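The handheld gripper club at Bandthorpe

7 min read

The robotics club at Bandthorpe College meets in September with more people than it can seat, and by the time the clocks change it has the number it will keep for the rest of the year. Gladys Zapata, who runs it, no longer worries about the drop. The ones who leave usually wanted to build something that walks. The ones who stay have found out that they don't mind doing the same small job over and over again.

This year the small job is tidying a desk. The club has entered the Kellanton Challenge, a student contest in which a robot arm has to put everyday objects where they belong. Pens go in a pen holder, the pen holder goes on the table, a cup goes on a mat. Each team is told the kinds of object in advance but sees the actual ones only on the day. The rules run to four pages and most of them are about what happens when something is dropped.

Teams are free to program their arm however they like. Some write out every movement by hand. Bandthorpe tried that two years ago and came ninth out of eleven. The arm did well with the objects the team had practised on and badly with everything else, and a mug with a square handle finished them off in the second round.

Since then the club has taught by demonstration. A student picks up a gripper by its handle and does the task with it, squeezing the fingers open and shut, while cameras record what the fingers do and where they go. A computer is then trained on the recordings, and the arm tries to do the same. The students call a single recording a run. They had 186 usable runs before the half-term break and have 1402 now. The target is 3000.

"People think the clever part is the computer," Zapata says. "We spend most of our evenings on the recordings. If those are poor, there's nothing the rest of it can do for you."

A poor run can look perfectly good to a visitor. The pen goes into the holder and everyone is pleased. But the student may have hesitated halfway, or nudged the holder with a knuckle, or moved so quickly that the markers on the fingers blurred. The markers are printed black and white patterns, one on each side, and the software uses them to work out how far apart the fingers are. When it loses one, it has to guess, and the run is thrown away.

Angus Galbraith is in his second year of an electrical engineering course and has recorded more runs than any other member. He has a steady way of working that the newer students are told to watch. He comes in towards the object slowly, stops for a moment, closes, and lifts straight up. He doesn't talk while he does it.

"I used to play the cello, badly," he says. "It's a bit like bowing. If you think about your hand, your hand goes wrong."

The pen holder is his least favourite object. It has to be picked up with the pens still in it, and the pens shift. A holder that balanced nicely on one run leans on the next, and the student has to allow for it without appearing to. Galbraith reckons he can do a decent run in under a minute when the holder is empty. With pens in it, he stops guessing.
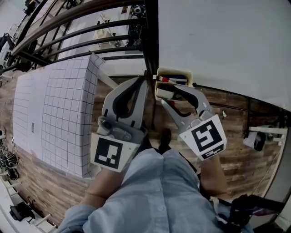

Keeping score

Every run goes into a log. The club started with a shared spreadsheet, which worked until two people sorted it in different directions on the same evening. Now there is a proper form with a box for the object, a box for the start position, a box for the student's initials and a long box for remarks. The remarks are the best reading in the building. "Cap came off." "Sneezed." "Good run but wrong pen." "Fine I think?" One entry says only "no".

Runs are checked by someone other than the person who made them. Zapata brought this in last year after finding that students were too kind to their own work, or in a few cases far too hard on it. The checker watches the recording through once at normal speed and once slowly, and marks it as keep, discard or ask. Anything marked ask is dealt with at the end of the session with everybody looking. These discussions can go on. One about whether a pen was in the holder or merely leaning against the inside of it took most of a tea break, and was settled by reading the contest rules aloud.

In the first month the checkers discarded 242 runs. Zapata has a chart of this, which she shows to new members so that they don't take it personally. The line comes down steeply after the third week. She puts this down to practice, and to one change in particular, which was to stop recording after nine in the evening.

Where the money goes

The club doesn't have much. The college pays for the room and for insurance. Nenosano, a small firm in the town that makes parts for packing lines, gives a grant each year and lets the students have its offcuts of plastic and rubber. In return its engineers come to the open evening and try the gripper themselves. They are, by general agreement, no better at it than the first-years.

Most of the grant goes on things that wear out. Finger pads are the main one. A new pad grips well and an old one lets a smooth pen turn as it is lifted, so a worn pad changes what the recordings teach. The club now swaps pads after a fixed number of runs, whether they look tired or not. Printed markers are replaced when the corners start to lift. Cables are the other expense, and the students have strong opinions about which of them are to blame for that.

Zapata would like a second gripper. With one, two people can be in the room but only one can work, and the queue on a busy evening goes out of the door. She has asked for it in next year's bid. She has also asked for better chairs, and expects to get the chairs.

What the arm does

The arm gets its turn once a week. The students load the newest version of the training, put an object down and stand back. It is slower than a person and its mistakes are odd ones. For a fortnight in the autumn it paused before every pickup, long enough for people to wonder whether it had stopped. The cause was found in the recordings. It was Galbraith's moment of stillness before closing the fingers, which most of the others had copied from him, some of them holding it for longer than he did. The arm had learned it from all of them.

He was asked to cut it down and found that he couldn't at first. The answer was to have a few students record who had never watched him. Two first-years from the fashion course, who had joined because a friend had, turned out a batch of runs in their own quick style, and once these had been mixed in the arm stopped waiting.

Both of them are now regulars. One has taken over the log and rewritten the form, adding a drop-down list so that there is only one way to spell "holder". The other is working on start positions, which had become a problem of their own. Left to themselves, the students put things down in much the same place each time, a comfortable reach from where they stand. The arm grew very good at that part of the table. The new rule is that the position is drawn from a hat before the run starts, and if it comes out near an edge or at an awkward angle the student has to make do.

Success at present depends on the object. Cups are reliable. Single pens are good if they are lying on their own and poor if two are touching. The full pen holder comes off a little more than half the time, up from almost never, and when it fails it tends to fail in the last few centimetres, on the way down. Zapata has asked for the next batch of recordings to concentrate on the setting down. This has not been a popular decision. Picking up feels like the task, and putting down feels like the end of it, and people relax too early.

The contest

The Kellanton Challenge takes place in the spring, in a sports hall, with the teams set out in rows and parents on the benches along one side. The light is poor and comes from high up. Bandthorpe lost points to it last time, so some of this term's runs are being made with the blinds down and half the lights off. Each team gets three attempts per object and ten minutes to set up. The club has practised the setting up as well, against a kitchen timer, and has it down to eight minutes if the cables have been coiled properly the time before.

Galbraith will be one of the four who travel. He is not sure what he wants to do after his course, though he has had a summer placement at Nenosano and liked it. He has noticed that he now picks things up differently at home. His flatmates have mentioned it.

Zapata's aim is to finish in the top half. She would also like to get through a whole round without a drop, which the club has never done. After that the arm goes back in its crate and the recordings stay on the college server, where next year's members will be able to use them, provided they can agree on the objects. There is already a proposal to do cutlery.

The club meets during term from five in the afternoon. New members are welcome at any point in the year and don't need any experience. They will be handed a pen first.

48 shares | 11 comments

More from this section
The evening class that mends sewing machines
Inside Bandthorpe's student radio station
A term with the bridge builders
How a packing firm trains its apprentices
Letters: the trouble with school workshops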